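Two weeks without jars: a food safety manager on the Ernaner recall

October 30, 2025

When a jar of Ernaner hazelnut spread came back from a routine test with a positive result for salmonella in February, the company's plant at Trondumville had already packed most of that day's run. The line was stopped the same afternoon. It stayed stopped for 36 days.

The food safety manager who made the call has worked at the plant for most of her career. She asked that her name be left out, as she still deals with the same suppliers and would like to keep it that way. We spoke in the plant's front office, over tea.

"The first thing you do is find out where the stuff is," she said. "You can worry about how it got there later. We had pallets in our own warehouse, pallets at the distributor and some already on shelves. The ones on shelves are the ones you lose sleep over."

The company recalled 341 pallets of spread. Most had never left the warehouse. The rest were collected from the distributor and from supermarkets over two weeks, and for that time there was no Ernaner spread on sale anywhere. Older stock from before the affected dates was then cleared and put back on the shelves.

She said the paperwork was harder than the trucks. Each batch code had to be matched to a delivery docket, and some of the smaller shops kept theirs in a shoebox.

"One bloke read his out to me over the phone, and half of them were for biscuits," she said. "I didn't mind. He rang back when he found the right ones."
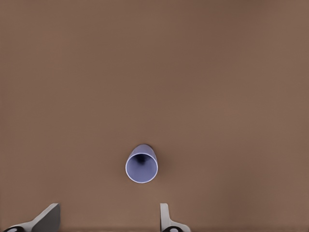
The source, once they found it, was a delivery of roasted hazelnut paste from Peñalver, a processor the plant had used for years. Samples kept from that delivery tested positive. Samples from the deliveries on either side of it did not.

"People expect you to be angry with the supplier," she said. "I rang them and they were as worried as we were. They'd had a roof leak near the cooling area after the roaster. Roasting kills it, but if water gets in after that, you've got a problem, and a dry product will carry it a long way."

Cleaning was slow for the same reason. A plant that makes dairy can be hosed down. A plant that makes nut spread can't, or shouldn't be, as moisture left in a pipe or a valve gives bacteria what they need to grow. The staff took the line apart and cleaned it with brushes, vacuums and alcohol wipes. The mixing tanks and pipes were then flushed with hot oil, which was tested and thrown out, and flushed again.

"I'd like a dollar for every wipe," she said. "We ran out of wipes twice. The second time we borrowed some from Trurkula down the road - they make muesli bars, so they had the right kind."

The plant employs 170 people, and all of them were kept on full pay. Those who normally worked on the line were split into cleaning crews. Others went to the warehouse to sort the returned pallets. She said a few found it hard going. They had pride in the place and didn't like telling the neighbours where they worked that month.

Swabs were taken from floors, drains, door handles, forklift tyres and the undersides of conveyors. The line was not allowed to restart until several rounds in a row had come back clear, and the first full day of production was held in the warehouse until every test on it was finished.
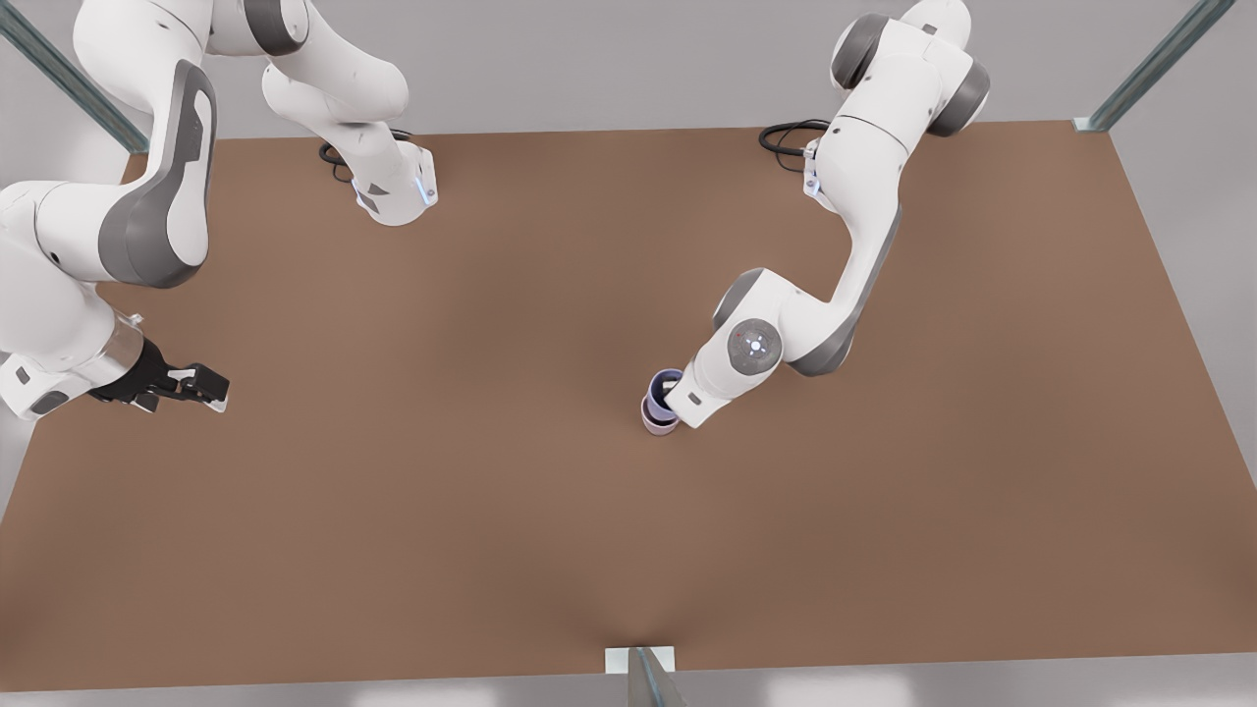 Would she have done anything differently?

"I'd have held the batch," she said. "We were testing product and shipping some of it before the result came in. It was allowed, and plenty of places do it. We don't do it now."

Everything made at Trondumville is now kept on site until its results are back, which has meant renting extra warehouse space and asking supermarkets to order earlier. Incoming nut paste is held as well. Peñalver has replaced its roof and moved its cooling area to another building, and the plant started buying from it again in winter after an audit.

She was less sure about how the company had spoken to customers. The first notice gave the batch codes but left out where on the jar to find them, and the phone line was swamped with people reading out the barcode. A second notice went out the next morning with a drawing of the lid.

"It's printed on the lid, in black, on a dark brown lid," she said. "I'd walked past those lids for years and never thought about it. They're printing in white now."

Sales are still a bit below where they were before the recall. She said she leaves that side to the office upstairs. Her own plans for the rest of the year are to replace the last of the old valves on the filling line and get a second person trained to sign off results, so she can take a holiday.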